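Projects > Kitchen > Plates and Tubs > Gallery

Finally getting these up, sorry, it's been a July. Short version: the dishes had been living in three different cupboards since the move and I wanted them all in one place before the Ladcombe cousins come Saturday. So, bins. Cheap plastic ones, one sort of dish per bin, lids off, done. Whole thing took 9 evenings becuase I kept stopping to look at the plates.

Polka dots first. Everyone asks about the yellow ones so they get top spot. More lines further down for the boring stuff.

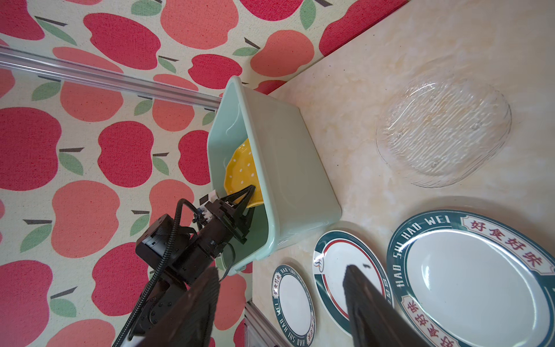
Delphine Whitlock

Yellow scalloped plate, white dots, mint green bin. Apple fabric behind. I love this yellow, proper mustard. Bin has a nice fat rolled rim so it's easy on the hands when you lift it.

Notes on the dotty ones: bought at the Clestlow flea market, no maker I could find. Stand them on edge if the bin is deep enough, they're easier to grab than from a stack. Piece of felt between each if you're fussy. I'm fussy about these and nothing else.

The fabric: remnant, 152 cm wide, red and coral apples with little green leaves. Was going to be a cafe curtain. Still might be. Don't iron it on high, ask me how I know.

The counter: came with the house, cream and beige marble pattern. Hated it the first week, fine now. Looks good with the green.

Bins: go by the inside measurement, not the one on the shelf tag. Took 2 back. Translucent is best, you can see whats in there without pulling it out.

Still to do: soup bowls, the big platter that fits nowhere, Grandma's cups. Will add them when theyre sorted, probably after the cousins go home.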